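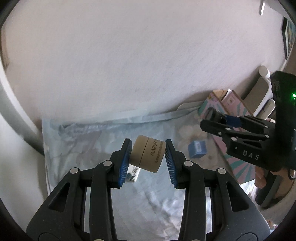 Mitanceのマットレストッパーを一冬使ったので感想を書きます

腰です。きっかけは腰。去年の秋の終わりに引っ越しをして、ベッドフレームをTrornsteadのローベッドに買い替えたんですが、マットレスだけは前の部屋から持ってきたんですよね。へたってきてるなあとは思いつつ、まあまだ寝られるし、引っ越しでお金も飛んだし、で見ないふりをしていたら、12月に入ったあたりから朝起きると腰が固まっている。靴下がはけない。ベッドの縁に座って、足を引き寄せて、うう、とか言いながらはく。これはまずいと思って寝具を探しはじめました。

マットレスごと買い替えるのがいちばん筋がいいのはわかってるんです。でもマットレスって捨てるのが大変じゃないですか。うちの自治体は粗大ごみの予約が混んでいて、しかもマットレスは玄関先まで自分で出さないといけない。うちは階段しかない建物の三階です。無理。というわけで、今のマットレスの上に敷くトッパーで何とかしようという方針になりました。

で、買ったのがMitanceのトッパー。サイズはシングルで、厚みは真ん中のモデル。色違いとかはなくて、カバーの生地が夏冬リバーシブルになっているやつです。買った先はRornariという寝具の通販で、ここは前に枕を買ったことがあって、梱包が丁寧だったので今回も同じところにしました。ポイントも残ってたし。

先に感想のだいたいのところを言っておくと、買ってよかったです。ただし、においと重さとカバーの洗いにくさはけっこう言いたいことがあるので、長くなりますが順番に書いていきますね。寝具のレビューって「ふかふかでした！星五つ！」で終わってるのが多くて、自分が探してるときにもっと細かいことが知りたかったんです。なので細かいです。すみません。

届いた日のこと

箱が大きい。圧縮されて丸まっているから思ったより小さい、と書いているレビューをいくつか見かけたんですが、うちの玄関には十分大きかったです。宅配の人が階段を上がってきてくれて、ほんとうに申し訳なかった。

箱から出すと、厚手のビニールにぎゅっと真空でくるまれています。カッターで開けるときは端っこを浅く切ること！わたしは前の枕のときに勢いよくやって中身のカバーまで切ったことがあるので、今回ははさみで端からちまちまやりました。説明書には「開封前に敷く場所へ運んでください」と書いてあって、これは守ったほうがいいです。空気が入りはじめたらもう、びろーんと広がって、一人で持ち上げるのが急に難しくなります。持つところがない。つかんだところがへこむだけで全体がついてこない。大きいこんにゃくと格闘してる感じです。

ふくらむまでの時間は、説明書だと一晩から二晩。うちは部屋が寒かったせいか、一晩では角のところがまだ薄いままでした。暖房をつけた部屋に置いといたら次の日の夕方にはちゃんと角まで立ってきたので、冬に買う人は寒い部屋で開けないほうがいいかもしれません。ウレタンって冷えると固くなるんですね。これは後でまた出てきます。

においについて

します。しました。開けた直後は、新しい車の中みたいなにおいと、ちょっと湿った段ボールを混ぜたみたいなにおい。わたしはそんなに鼻が敏感なほうではないんですけど、初日に寝るのはやめて、その夜は予備の敷布団で床に寝ました（腰に悪い）。

窓を開けて壁に立てかけて二日。ときどき上下をひっくり返して、扇風機も押し入れから出してきて当てました。冬に扇風機。三日目の夜には顔を近づけないとわからない程度になって、そこから普通に寝はじめました。シーツをかけてしまえばもう気にならなかったです。ただ布団の中があたたまってくると、ふわっと来る夜が最初の週は何度かありました。においに弱い人は、泊まりで出かける前の日に届くようにして、留守の間に立てかけておくのがいいと思います。

寝心地

これが本題ですよね。

最初の一晩は「固い」と思いました。お店で触る低反発の枕みたいな、手がずぶずぶ沈むやつを想像していたので、寝転んだ瞬間に「あれ、固いな」と。でも数分すると肩とお尻のところがじわっと沈んで、腰のところが下から支えられる感じになってくる。これが体温であたたまって柔らかくなるということらしいです。さっき書いた「冷えると固い」の話がここにつながっていて、真冬の寒い部屋だと、布団に入ってからしばらくはほんとに板っぽいです。電気毛布を先に入れておくと最初から柔らかいんですが、説明書には熱いものを長時間当てないでとあるので、わたしは寝る前に弱でちょっとだけつけて、布団に入るときに切っています。湯たんぽの人は直接置かないで毛布をはさんだほうがよさそう。

腰がどうなったかというと、一週間で靴下がはけるようになりました！……と書くと怪しい健康食品の広告みたいなんですけど、ほんとうにそのくらいで朝の固まりが減りました。ゼロにはなってないです。長時間座って仕事した日の翌朝はやっぱり重いし、たぶん運動不足のほうが大きい。でも前は何もしてない日でも固まっていたので、マットレスのへこみが悪さをしていたのは確かだと思います。

寝返りについて。横向きで寝る人には合うと思います。肩がいい具合に沈むので、腕がしびれなくなりました。前のマットレスだけのときは明け方に腕の感覚がなくなって起きることがよくあったんですが、これを敷いてからはないです。仰向けだと最初ちょっとお尻が落ちる感じがして、膝の下に丸めたタオルを入れたら落ち着きました。うつ伏せは、うーん、おすすめしないです。腰が反ります。昼寝でうつ伏せになりたいときはソファに行ってます。

あと意外とよかったのが振動。うちの前の通りをときどき大きいトラックが通って、前は寝ていてもぶるぶる来たのが、今はあまり気になりません。隣で猫が飛び乗ってきても前ほど起きなくなりました。猫のほうは最初こわごわ足を出したり引っこめたりしていて、沈むのがいやだったみたいですが、今は堂々と真ん中で寝ています。わたしが端です。

サイズとベッドとの相性

Trornsteadのベッドはフレームの縁がちょっと立ち上がっていて、マットレスがはまるようになっているタイプです。ここに古いマットレスとトッパーを重ねると、当たり前ですけど高さが出ます。縁より上に出た部分は何も支えがないので、トッパー単体だとずれます。寝ている間に足もとのほうへじりじり移動して、朝になると枕側に隙間ができている。最初の一週間、毎朝引っぱり上げていました。

トッパーの裏には滑り止めのぶつぶつがついているし、四隅にはゴムバンドもついているんですよ。でもこのゴムが短い！うちのマットレスは厚みがあるほうなので、四隅全部かけると端が引っぱられて反り返ってしまう。頭側だけかけて足もと側は外してみたり、その逆をやってみたりして、結局、滑り止めシートを別に買って間にはさみました。網目になっている、絨毯の下に敷くやつ。あれが優秀で、はさんでからはほぼ動いてません。最初から買っておけばよかった。Mitanceさんはゴムを伸ばすか、長いのを別売りしてください。

それと、高さが出ることでベッドのふちに腰かけたときの感じが変わります。ローベッドだからちょうどよくなったけど、もともと高いベッドの人は足がつかなくなるかも。身長と相談です。シーツも、前に使っていたボックスシーツだとマチが足りなくて、角がぺろんと外れます。わたしはトッパーとマットレスをまとめて包むのをあきらめて、下は下、上は上で別々にかけることにしました。洗濯物が増えたのは地味に面倒です。

シーツと肌触り

付属のカバーは片面がさらっとした織りで、もう片面が起毛。冬だったので起毛を上にして使っています。カバーの上に直接寝ている人もいるみたいですが、わたしはシーツを必ず敷く派です。ファスナーの引き手が足もと側に出ていて、直接だとかかとに当たるので。

シーツはRornariで同時に買った綿のもの。薄めで、洗うたびに少しずつ柔らかくなるのがいいです。最初に洗ったときはしわがすごくて、アイロンなんかかけないので、しわしわのまま使っていました。干すときに角を持ってばんばん振っておくと多少ましです。ベッドの上に服とか小物とかを広げてもひっかかりがなくて、掃除のときもコロコロがよく効きます。起毛のシーツは猫の毛が刺さるように絡むので、うちでは綿がいちばん平和。

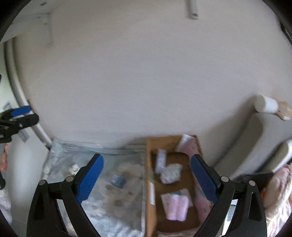 トッパーの上に敷くシーツは、普通のフラットシーツでも大丈夫ですか？
使えますが、寝返りの多い人だと端が抜けやすいので、余りをトッパーの下に深めに折り込むか、ゴム入りのシーツを選ぶほうが楽です。

わたし自身は両方持っていて、平日はゴム入り、気が向いたときだけフラットにしています。ぴしっと折り込んだベッドに入るのって気持ちいいじゃないですか、足もとがきゅっとしていて。でも朝には全部抜けてます。寝相の問題なのでトッパーの評価には入れません。

蒸れと汗

ウレタンなので蒸れを心配していたんですが、冬の間はまったく困りませんでした。むしろあたたかい。毛布を一枚減らしたくらいです。下からの冷えがなくなるのが大きくて、前は明け方に背中がひやっとして目が覚めていたのが、それがなくなりました。

ただし、湿気はたまります。使いはじめて半月くらいのころ、なんとなくめくってみたら、トッパーとマットレスの間がしっとりしていました。水滴がつくとかではないけど、手を入れるとひんやり湿っている感じ。これはまずい、カビる、と思って、それからは朝起きたら布団を足もとに折り返して、トッパーの頭側を持ち上げて間に枕をはさんで空気を通すようにしています。出勤前に持ち上げて、帰ってきたら戻す。週末は壁に立てかける。面倒くさがりのわたしが続いてるので、そんなに大変な作業ではないです。

除湿シートも試しました。敷いている間はいいんだけど、さっきの滑り止めシートと場所の取り合いになるんですよね。滑り止めの上に除湿シートだとトッパーが滑る、除湿シートの上に滑り止めだと湿気の吸いが悪い気がする。いろいろ並べ替えて、いまは除湿シートを背中のところにだけ横向きに敷いて、頭側と足もとを滑り止めで押さえる形に落ち着いてます。

夏はまだわかりません。暑くなってから追記できたらします。買う前に読んだ人の感想だと「夏はきつい」という人と「い草シーツを敷けば平気」という人がいて、たぶん冷房をつけて寝るかどうかでも変わりますよね。わたしはつける派なので、そこまで悪くはないんじゃないかなと期待してます。

カバーの洗濯

ここがいちばん文句を言いたいところ。

カバーは外して洗えます。表示も洗濯機OK。それはありがたいんです。でも、外すのはいいけど、戻すのが大変！ファスナーがぐるっと一周ではなくて、短辺と長辺の途中までのL字なんです。だからトッパー本体を折り曲げて、筒に押しこむみたいにして入れないといけない。しかもウレタンは表面がきゅっきゅっとしていて、カバーの内側に貼りついて滑ってくれない。奥の角まで入れようとして腕を突っこんで、手が届かなくて、頭まで入りそうになりました。冬なのに汗だく。

何度かやって見つけたコツを書いておきます。カバーを裏返して本体の端にかぶせて、布団カバーを巻いて裏返すやり方があるでしょう、あれの途中までをやるんです。最初の角二つを洗濯ばさみで留めて、あとは靴下をはかせるようにくるくる戻していく。これだと腕を突っこまなくてすみます。洗濯ばさみは、角の奥に残したままファスナーを閉めないように。わたしは一回やって、夜中に足で踏んで気づきました。

うちの洗濯機は小さいので、カバーは近所のコインランドリーに持っていきました。Changという名前の、いつも洗剤のいいにおいがするお店です。ここは待ち合いの椅子がちゃんとしていて、雑誌も新しい。乾燥機は低温にしました。高温だと縮むと表示に書いてあったので。低温で50分回して、ファスナーのあたりが少しだけ生乾きだったので、持って帰って部屋干しで仕上げ。縮みはほとんど感じませんでした。ファスナーが最後のほうちょっときつくなったかな？くらい。

本体は洗えません。水をこぼしたら終わりです。うちは猫がいるので、いちおう防水のシーツを買ってカバーの下に入れてみたんですが、かさかさ音がするのと、沈み方が変わってしまうのとで、いまは外しています。ベッドの上でお茶を飲むのをやめればいいだけの話です。やめてませんけど。

ベッドの上で暮らす人として

ここからちょっと脱線なんですが、わたし、家にいるあいだのけっこうな時間をベッドの上で過ごしています。狭い部屋なのでソファは猫と荷物に取られていて、スキンケアするのも、届いた荷物を開けるのも、洗濯物をたたむのも、全部ベッドの上。なので寝心地だけじゃなくて「物を置いたときどうか」も気になるんです。

低反発のトッパーは、軽いものなら前のマットレスより安定します。スプリングのふわふわがないから、隣に座っても置いたものがぴょんと跳ねない。ふたを開けたクリームの瓶とかも、体を大きく動かさなければまあ大丈夫です。重いものはだめで、ノートパソコンを置いて長いこと作業すると、角のところが沈んで画面がこっちにお辞儀してきます。それとウレタンの上は熱が逃げないので、パソコンがすぐ熱くなる。これは危ないのでトレーを買いました。ベッド用の脚つきテーブルは脚が沈んで傾くので、底が平らなトレーのほうが向いてます。

洗濯物をたたむのは、すごくやりやすくなりました。表面が平らだから、Tシャツの袖がきれいに折れる。どうでもいいですか。わたしにはけっこう大事です。

逆に悪くなったのは、ベッドの縁に座ること。端っこは支えがないので、ぐにゅっとつぶれて前にずり落ちます。靴下をはくのがベッドの縁だと書きましたが、腰はよくなったのに縁が不安定になって、結局いまは椅子ではいています。

値段のはなし

定価だとちょっと迷う値段です。わたしはRornariの冬のセールで20パーセント引きのときに買って、さらにポイントを使いました。セールは年に何度かあるみたいなので、急ぎでなければ待ってもいいと思います。あと、会員登録でもらえるクーポンが200円引きだったんですけど、これがセール品には使えなくて、いまだに使い道がないまま期限が近づいてます。枕カバーでも買おうかな。

もっと安いトッパーもたくさんあります。前の部屋にいたころ、半額以下の薄いのを使っていたことがあって、それは二か月でお尻の形にへこみました。起きても戻らない。今回のは一冬使って、手で押して探してもへこみはわかりません。さすがに頭と足を入れ替えて使ったほうがいいだろうと思って、月の変わり目に回すようにはしています。持ち上げるのが重いので、半分に折って、畳むみたいにして回すと一人でもいけます。

保証は2年ついていました。へこみが規定より深くなったら交換してくれるらしいんですが、測り方が紙に書いてあって、定規をまっすぐ渡して深さを測って写真を送る、みたいなけっこう細かい手順でした。保証書は箱の底に貼りついていて、わたしは箱と一緒に捨てかけました。気をつけて！箱をつぶす前に底を見てください。

問い合わせをしてみた

ゴムバンドが短い件で、Mitanceのサポートにメールを送ってみました。返事は翌日の午後。長いゴムの取り扱いはないけれど、市販のシーツ留めクリップを使っている人がいます、という内容で、定型文っぽくない感じのいいメールでした。クリップも気になったけど、もう滑り止めシートで解決していたので買ってません。金具が足に当たりそうだし。

Rornariのほうにも、シーツのサイズ選びで買う前に一度チャットで聞いています。こちらは夜の九時すぎだったのにすぐ返事が来て、マットレスの厚みを測って教えてくださいと言われ、メジャーがなくて、手持ちのノートの縦の長さと比べて答えるという雑なことをしました。それで選んだシーツがちゃんと合ったので、ノートは偉大です。

よかったところ、いまいちなところ

だらだら書いたので、さっと見たい人のためにまとめておきます。

よかったのは、朝の腰が楽になったこと、横向きで腕がしびれなくなったこと、冬の背中があたたかいこと、へたりが今のところ見えないこと。

いまいちなのは、開封後のにおい、寒い部屋だと寝はじめが固いこと、ゴムバンドの短さ、湿気の手入れがいること、カバーを戻すのがしんどいこと、端に座るとつぶれること。

いまいちのほうが多いじゃないかと思われそうですけど、毎晩の寝心地のほうがずっと重いので、わたしの中では余裕で買いです。星をつけるなら四つ。カバーのファスナーが一周ついていたら満点にしてました。

どんな人に合うか

マットレスがへたってきたけど捨てるのが大変な人。横向きで寝る人。床からの冷えがつらい人。このへんの人には合うと思います。

逆に、マットレスの真ん中が深くへこんでしまっている人は、上に何を敷いても下の形に引っぱられるので、マットレスのほうを先に何とかしたほうがいいです。うちのもへこんではいたんですが、上下を回したら少しましな面が出てきて、それで間に合っている感じ。あと、毎日布団をあげる生活の人にはこの重さはつらいはず。三つ折りタイプも売っていましたが、そっちは使っていないのでわかりません。折り目が腰に来ないかどうか、使っている人がいたら教えてほしいです。

柔らかいのが大好きな人も、一回どこかで試してからのほうがいいかもしれません。包まれる感じはちょっとあるけど、雲の上！みたいなのではないです。どちらかというと、固めの土台が体の形にゆっくりゆずってくれる感じ。友達が泊まりに来たときに貸したら「ホテルのよりちょっと固い」と言っていました（わたしは床の敷布団で寝て、翌朝しっかり腰が固まりました）。

最後に、買う前に測っておいたほうがいいものだけ。いまのマットレスの厚み、フレームの縁の高さ、それから手持ちのシーツのマチ。わたしは全部あとから測ったので、シーツを余計に買いました。余ったほうのシーツはいま猫のソファにかかっています。夏用の面に裏返すとき、またあのカバーを外すのかと思うといまから気が重いんですが、裏返した感想はそのときに書き足します。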